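The council newsletter came through the door again, and the front page says burglary in Stiswood is down after the police swoop on the Okthorpe lock-ups in January. Six arrests, 200 stolen items recovered, everybody pleased. I'd like to be pleased too. But I've lived here long enough to remember the last swoop, which was also going to change everything, and my shed was done again by the spring. 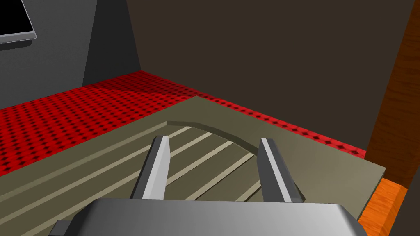
Carvalho wrote in under my last post to say I was being unfair, that six people off the streets is six people off the streets, and that the Okthorpe side has been quieter at night than at any time in years. Fine. Quieter for how long, though? Two of the six have been charged. The newsletter leaves that out.

I went to the open evening and asked how many of the 200 items had gone back to their owners. I was told the figure would follow. It hasn't.

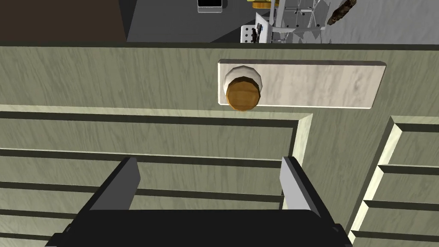 Then there's the advice leaflet. Keep valuables out of sight, it says, as if burglars had never thought of looking behind a door. A sage-green cabinet with a round knob on the front isn't a safe, whatever you put inside it. Mine took them no time at all.

They're also pushing Niltavow, the marking kit, at 90 pounds a box.
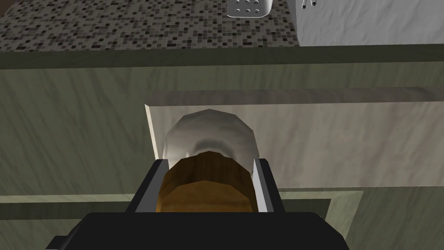 I can't find anyone who has got a thing back because of it. You dab the stuff on your bikes and your drill, and then what? Something small and round with a white dome for a top would be a fiddle to mark at all, and who would check it at a car boot sale?

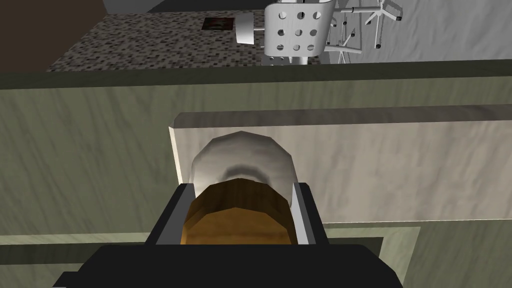
My own claim is still open, by the way. The insurer wants a list of everything that was taken, down to the last round thing with a domed white top and a brown base, with receipts. I've sent what I have. Next police meeting is at 6, same hall, and I'll be asking about the figure again.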